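25 April 2025 – gripper swap, Humby bench

Took the Prirkum fingers off this morning and put the Cozma pair on. What a difference! The Prirkum ones are fine on blocks and cups, but on anything flat they plough along the top and give up. The Cozma tips are narrow enough to go for an edge, so I went straight to the hardest thing we have, the white board lying flat on the marbled worktop.

Left the Wokon controller on the old settings, speed capped at 200, so the two sets can be compared fairly.

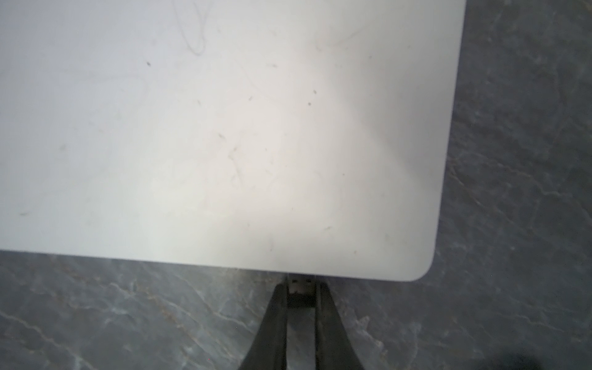 *Cozma fingers at the bottom edge of the board, wrist camera view.*

Ran 23 tries with the new pair. Best approach so far is low and slow, well away from the rounded corner – near the corner the board just wants to swing round. I love how little fuss there is in the motion now.

Two things to sort out:

- wrist camera exposure, the white comes out patchy and the edge finder doesn't like it
- force limit, still at 3000 from the block tests, far too high for this

Prirkum set is in the top drawer with its screws. Same board again tomorrow.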